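2024-07-27 作業ノート BRAIN並べ / 両腕・知覚と計画まわり

昨日の続きから。Grevenのブランチは bimanual-spell、Uvelは main に自分のパッチを載せた状態。Backlundの上でビルドし直したら、古いメッセージ定義が残っていて最初の起動でこけた。install を消してやり直したら通った。同じことを前にも書いた気がするので、起動スクリプトに定義のハッシュ照合を入れた。食い違っていたら起動前に止まる。地味だけど気持ちいい!

やりたいこと(自分用の再確認)
カードの文字を読んで、机の上の棒と円弧で同じ綴りを並べる。文字認識はもう問題にならない。おもしろいのはその先で、どの部品をどの画に割り当てるか、どちらの腕が持つか、置いたあとにずれたらどこまで直すか。ここが全部ひとつの計画問題としてつながってきたので、この数日すごく楽しい。

文字テンプレートを相対拘束に書き換えた
前の版では、画ごとに机座標の目標姿勢を持っていた。Bの縦棒はここ、上の円弧はここ、という書き方。これだと縦棒が少し傾いて置かれただけで、円弧が正しい位置に置かれても文字としては崩れる。しかも計画側は円弧を「成功」と記録するから、ログだけ見ていると原因がわからない。

新しい版では、文字の最初の画だけ机座標で置き、あとの画は置き終わった画の観測姿勢に対して決める。Bなら縦棒を見て、その傾きごと円弧の目標を回す。Aは棒の上端どうしの距離と開き角だけを拘束にして、横棒は省略可にした。横棒なしのAでも読めるし、部品の割り当てに余裕が出る。

letter A
 stroke a: bar, anchor=table
 stroke b: bar, top(b) near top(a), opening=range
 stroke c: bar, optional

これだけの記述で、前のテンプレートの何倍も粘る。縦棒をわざと指で押して傾けてみたら、次の円弧の目標がちゃんと付いてきて、思わず声が出た。傾いたBは傾いたBとしてきれいにまとまる。文字どうしの間隔は別の弱い拘束で引っぱっているので、隣の文字に食い込むことも減った。

注意点がひとつ。アンカーの画を後から動かすと、その文字の目標が全部動く。腕が別の画を運んでいる最中にこれが起きると目標が飛ぶ。いまは把持中の部品に関してだけ目標を凍結している。置いてから再評価。

棒の向きのあいまいさ
両端に穴のある棒は半回転しても同じ形なのに、Uvelの姿勢出力はどちらかの向きを選んで返してくる。フレームごとに選び方が変わることがあって、そのたびにGrevenが手首を大きく回す計画を出していた。計画としては正しいので文句も言えない。

Greven側に symmetry タグを足した。棒は half_turn、円弧は none。目標姿勢を等価な候補の集合として渡し、現在の手首角に近いほうを逆運動学の段階で選ぶ。コードにすると短いのに、効果は見てすぐわかる。無駄な手首の回転が消えて、動きが急に落ち着いた。ケーブルにもやさしい。

円弧は開いている側が意味を持つので、同じ逃げ方はできない。円弧の検出は輪郭全体への当てはめをやめて、両端と弧の頂点の組で出すようにした。弧の一部が指で隠れても、端と頂点が取れていれば向きは保てる。端が隠れるとまだ弱い。

手先カメラで出る細い色の縁
今日いちばん時間を使ったところ。手先の画像では、ピンクや水色の棒の縁に沿って橙や青が細く写る。頭側の画像で調整した色マスクをそのまま当てると、この細い帯が独立した部品として検出され、部品リストに幽霊が増える。割り当て器はまじめなので、幽霊の青い棒をIの候補に入れてくる。笑ってしまったが、放っておくと腕が取りに行く。

対策として、長辺を共有する細長い領域は隣の大きい領域に吸収することにした。

uvel.merge_edge_strip = true
uvel.strip_requires_shared_long_side = true
uvel.assign_source = merged_only

色そのものの閾値をいじる案は捨てた。照明に引きずられるし、帯が消えるころには円弧の赤まで欠け始める。形の関係で判定するほうがずっと安定していて、これは他の部品にもそのまま使えそう。ただし吸収した帯の情報は捨てずに、部品の属性として残してある。把持の高さを決めるときに、上面と縁を区別する手がかりになるかもしれない。

もうひとつ、穴。姿勢推定の補助に穴の中心を使っているが、指先が棒の端にかかると穴がひとつ見えなくなる。前は穴が揃わないと推定を破棄していた。いまは見えている穴と長辺の方向で更新を続け、不確かさだけを大きくする。指が近づくほど情報が減るのに破棄していたのだから、いちばん欲しいところで自分から目をつぶっていたことになる。

時刻合わせ
手先カメラと関節角の時刻が19 msずれていた。Tradumで両方を重ねて再生し、手首を小刻みに動かしたときの指先の投影と実際の指先を見比べて気づいた。止まっていると一致し、動くと遅れる。典型的なやつ。

ドライバの受信時刻を使っていたのを露光側の時刻に直した。修正後、移動中の画像から出した棒の位置と、停止して見直した位置の差が目に見えて縮んだ。降下中に目標を更新しても暴れない。いままでは降下の直前に必ず停止を入れていたが、外せそう。停止なしの降下、早くやりたい!

Tradumの重ね表示に、関節角の時刻をずらすスライダを付けた。数字で相互相関を出すのは後でやるとして、目で見て合うところを探せるだけでもかなり便利。新しいカメラを付けたら最初にこれを開くこと。

頭側と手先側、Tradumに読ませている静止画:

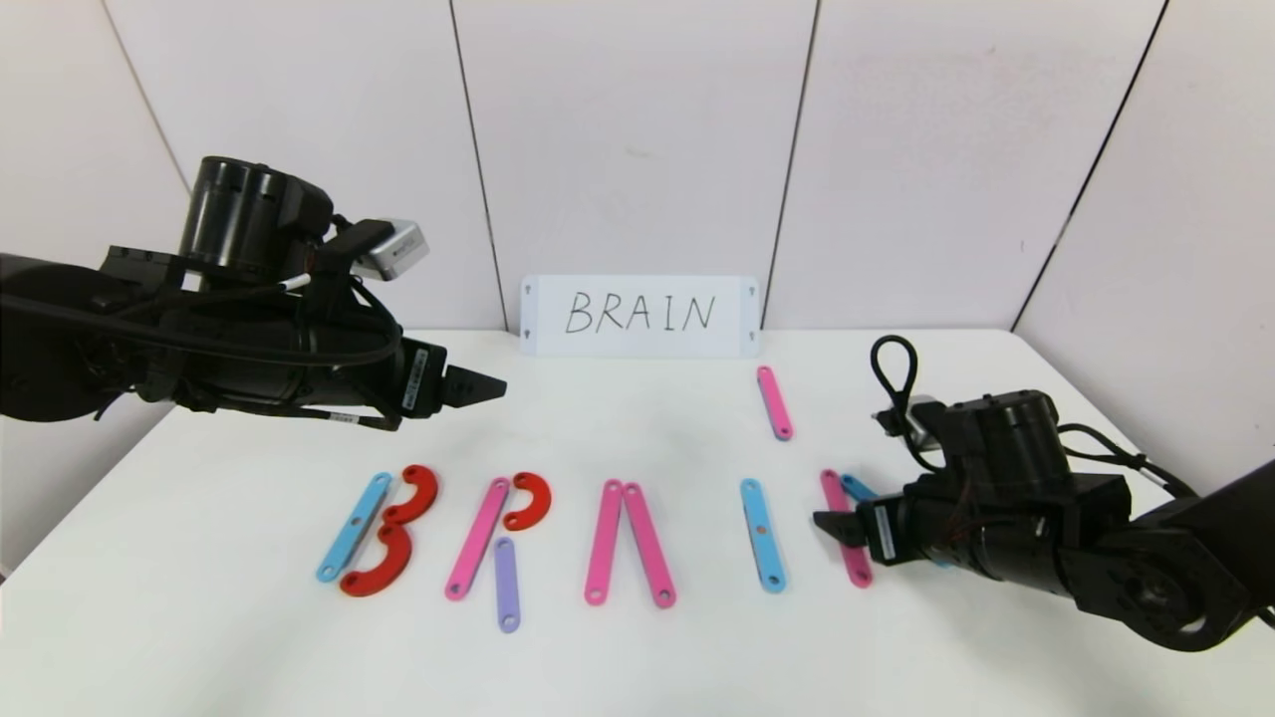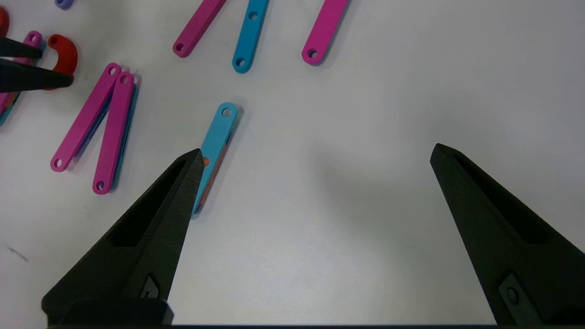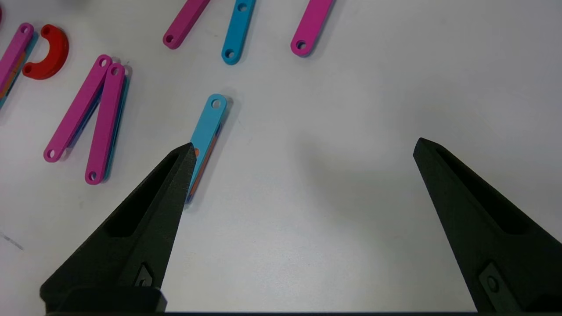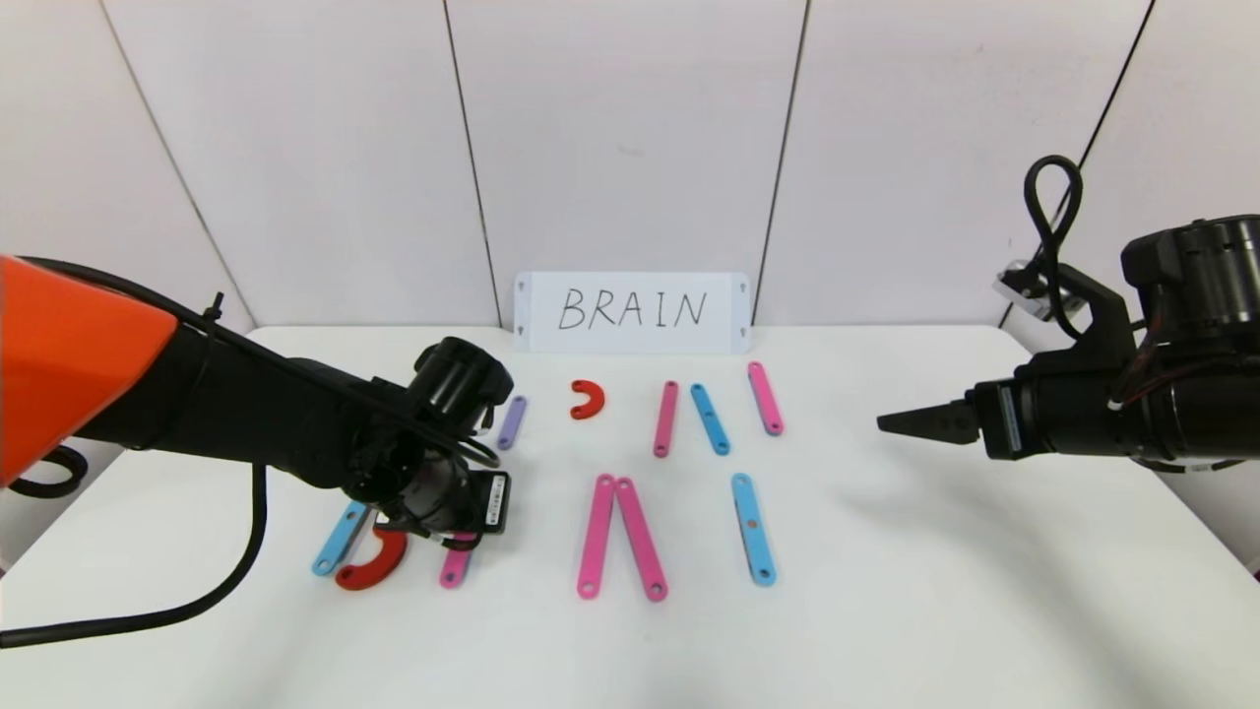
Siv Viklundからは、相対拘束にしたのなら失敗の判定も相対にしないと片手落ちだ、と言われた。机座標の誤差で再把持を決めているかぎり、読める文字まで崩して直しに行くことになる、と。まったくそのとおりで、判定側のコードは古い版のまま残っていた。言われるまで見ていなかった。

その場で書き直した。机座標で見るのは文字のアンカーだけにして、許容は7 mm。ほかの画は、同じ文字の中の拘束残差で合否を出す。残差が大きいときも、いきなり持ち上げず、閉じた指先で押して済むかを先に調べる。押しで直せる量には上限があるので、超えたら把持に切り替える。リプランは同じ部品につき3回まで。それでだめなら、その画を未完のまま次へ進み、最後にまとめて戻る。

押しのほうは摩擦の見積もりが雑で、棒の端を押すと思ったより回る。Sivは回転を嫌うなら長辺の中央を押せばいいと言うが、隣の画が近いと中央に指が入らない。むしろ回ることを見込んで目標に入れたい。押す点と押す方向の組を少数だけ試し、予測した終わりの姿勢で拘束残差を計算して、いちばん小さい組を選ぶ。探索と呼ぶのも恥ずかしいくらい単純だけど、Aの開き角を直すのにはこれで足りた。

隠れの扱い
腕は自分で自分の仕事を隠す。頭側のカメラから見ると、Nの水色の棒が右腕の下にほとんど入っていたり、大きいほうの赤い円弧が左の手の真下にあったりする。Uvelは見えなくなった部品をしばらくすると忘れるので、割り当て器が「部品が足りない」と言い出して、置いてある棒を別の文字から引き抜こうとしたことがある。あれは止めてよかった。

腕のモデルを頭側の画像に投影して、シルエットの内側では消失を数えないようにした。見えるはずの場所で5フレーム続けて見えなければ忘れる。シルエットの内側なら、いくら経っても位置は保ち、分散だけ少しずつ広げる。ケーブルはモデルに入っていないので、そこだけ穴がある。輪になって持ち上がっているケーブルは姿勢で形が変わるから、正確に追うのはあきらめて、手首まわりに太めの余白を足した。余白を太らせすぎると、隣の文字まで「見えなくて当然」になってしまう。いまの値は妥協で、理由のある値ではない。

手先側の観測で上書きする条件も整理した。頭側で隠れていて手先側で見えている場合は手先側を採る。両方で見えている場合は分散で重み付け。手先側の画像には反対側の手の指が入り込むことがあるので、指の領域は両腕ぶん除外する。前は自分の指しか除外しておらず、もう片方の指が暗い部品として出ていた。直したのは除外リストの一行。こういう一行は大好き。

両腕の予約
机を格子に切って、各腕が動作の開始前に通過する範囲を予約する。いままでは動作全体の掃引範囲をまとめて押さえていたから、中央のAにどちらかが入ると反対側がずっと待っていた。これを区間ごとの予約にして、通り過ぎた格子を順に返すようにした。

返すのが早すぎると、軌道追従の遅れぶんだけ予約のない場所に腕が残る。なので返却は指令値を見ず、測定した関節角で判定する。ここを間違えるとシミュレーションでは完璧で実機で怖い、といういやな不具合になる。テストには追従遅れを注入するケースを足した。落ちることも確認してから直した。

デッドロックは一度出た。左が中央を待ち、右が左側の部品を待つ形。割り当ての段階で、運ぶ経路が交差する組に罰を足したら、同じ初期配置では出なくなった。根本の保証にはなっていない。待ちが循環したら優先度の低いほうを待避姿勢まで戻す処理は入れてあるが、部品を持ったまま待避する場合の高さがまだ決め打ち。

割り当ての色
Sivと少し意見が分かれているところなのでメモ。自分は色を完全に無視したい。綴りが読めればよく、色に制約を付けると解が減る。Sivは、同じ画にいつも同じ色が来るほうが比較しやすいという考え。折衷で、前回の割り当てと同じ色なら少しだけ得をする項を足した。重みをゼロにすれば自分の好み、上げればSivの好みになる。設定名は color_memory。名前はSivが付けた。

Tradumで割り当ての候補を横並びにできるようになったので、コストの内訳も出した。移動距離、腕の競合、拘束の残差、色。割り当てが変わった瞬間にどの項が効いたかがその場で読める。これがあるだけで調整の速さがまるで違う。前は数字の列をにらんで想像していた。

残り
・降下直前の停止を外した版を、まず棒だけで試す。円弧は後。
・端が隠れた円弧の向き。手先側を少し回り込ませて見る視点計画を入れるか、直前の向きを信じるか。前者をやりたい。
・手首まわりの余白を姿勢に応じて変える。
・待避高さを、持っている部品の形から計算する。
・strip の吸収で、本当に隣り合って置かれた細い部品まで飲み込まないかの確認。幅の比だけだと危ない配置を作れそう。
・10月にGrevenの計画インターフェースを固定する予定なので、symmetry タグと相対拘束はそれまでに入れる。後から足すと全員の設定ファイルが壊れる。
・テンプレートの文字を増やす。Sはどうしても円弧の向きが効くので、いい試験になる。Kは棒だけで組めるが、途中に接する画があって拘束の書き方がまだない。

追記:Kの件、接点を棒の長さに対する割合で書けばテンプレートの文法を変えずに済みそう。紙に書いたら残差の式もそのまま使えた。ブランチは spell-k で切ってある。まだ何も動かしていない。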